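**Week 9 handout: what we saw at Grindholm, and what you should have written down**

Read with your own notes from Wednesday. If you have no notes from Wednesday, read it twice.

The Grindholm open day had 39 of us on the list and parking for a good deal fewer. Thanks to those who carpooled, and to whoever found the muffins before the tour group from Zenport did. Sheila Kershaw ran our session and was generous with her time, including the part where someone asked if the robot was available for share houses.

**1. The task**

The demonstration cell was set up for tidying: one juice carton, one small bin, one table, two hands. You will have noticed a certain drop in excitement when this was announced. Please get over it before the exam. Put rubbish in a bin yourself tonight and write out every decision you made, starting with how you knew which object was the rubbish. 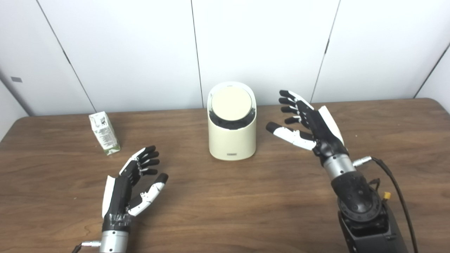 *Fig. 1. Both hands at the table, with carton and bin. Neither hand is touching either object.*

Look at where the hands are in Fig. 1 before you look at anything else. The right is closer to the bin, the left nearer the front of the table with its thumb held open. Sketch the approach you would plan for each from there. Last year's group drew some lovely straight lines that went directly through the bin.

**2. Grasping things that give way**

A carton is an annoying object. It is light, it dents, and once dented it is no longer the shape your model was told about. Kershaw's phrase was "the part changes its mind", and I intend to steal it.

Recall the Cheung reading (the short one - I know you didn't do the long one). Position control alone will squeeze to a commanded width whether or not there's still a carton there to squeeze. You want some measure of contact, and you want to have decided beforehand what the hand does with it.

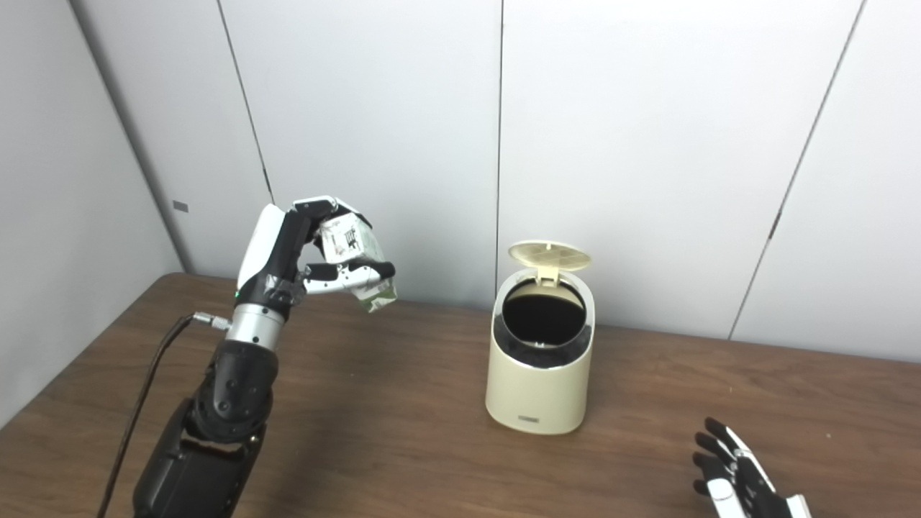 *Fig. 2. Carton pinched in the left hand, bin lid up.*

In Fig. 2 the carton has creased sides and a finger over and under it. The second hand is open and low, holding nothing. For your write-up, suggest a job for it, and defend the suggestion in terms of cycle time. "Moral support" was offered on the bus and has now been used.

**3. Numbers from the talk**

Several of you asked me to repeat these, so:

- Trials logged on the tidying task to date: 2,981
- Of those, completed without a person stepping in: 2,194
- Stopped by the operator: 396
- The remainder were filed as "other". Work out how many that is, then tell me what you would want to ask about it.

Note that "completed" was defined as carton in bin. A carton on the rim counted as a failure, which I thought was sporting of them.

**4. For the tutorial**

Bring one page, typed, covering:

1. Your approach sketch for both hands, labelled.
2. A release condition. When does the hand let go, and what tells it to?
3. One thing about the bin that you would redesign to make the robot's life easier, and whether that counts as cheating.

The Golow simulator licences come through in November. Until then, use the lab machines and be kind to the one by the door.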